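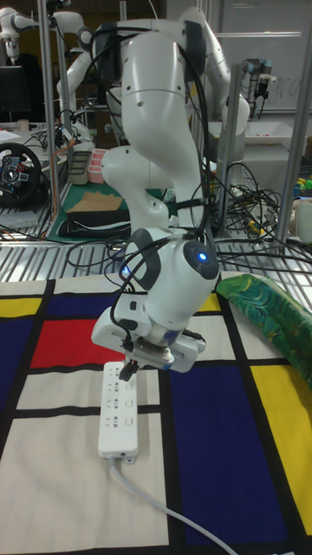

Travel Gear > Reviews > Luggage

Vandeck 2 cabin case - review after a long weekend away

Sep 24, 2024

Took this to Trornitz and back, then on to the coast by bus. Four nights, two of them in a guesthouse up a very steep lane. So it got a proper go.

Price first. I paid 158 euros, and that was with money off. Not cheap for a small case. My old one cost less than half and lasted years, but the handle went in January and I was fed up of carrying it like a shopping bag.

Size. Fits the overhead locker, no argument at the gate either way. Fitted under the bus seat too, just, if you don't mind your knees sideways. I got in three shirts, spare trousers, a jumper, wash bag, walking shoes and a guidebook I never opened. The shoes are the problem. Anything chunky and the lid starts to bow.

Wheels. Good on the station floor, good on tarmac. Cobbles in the old town at Trornitz - awful, but I think any case would be. Very loud. Came down past the church at ten to six in the morning and a dog started up, then another one. Sorry Trornitz. No damage to the wheels that I can find, a bit of grit in one of them.

Handle is the best part. Locks at two heights, doesnt rattle, comfy in the hand. I'm tall and the top setting is enough for me, shorter people might want something in between.

Inside you get one big zipped side and one with straps. The straps are too short. Packed full, I couldn't get the clip to meet and gave up on the second day. There is a flat pocket for papers which I liked, held the ferry tickets for Aravena without creasing them.

Zips fine. One sticks at the corner when it's full, you have to go back and take another run at it.

Rain - we had a lot, mostly waiting for the number 71 outside the harbour. Forty minutes, no shelter. Clothes on the zip side were dry, the guidebook had a damp edge. Shell wiped clean with a guesthouse towel.

I did look at the Kondis before buying. Lighter, nicer colour, but only one handle height and the shop had it on the top shelf so I couldn't realy try it. A softer bag might suit you better anyway if you're mostly on buses.

Would I buy it again? At full price no. In the sale, yes, for trains and flights. If your trip is all steps and old streets take a rucksack.

7 out of 10. Would be 8 with longer straps.

Shares 10 | Comments 2

Contact us | Copyright 2024 | Back to top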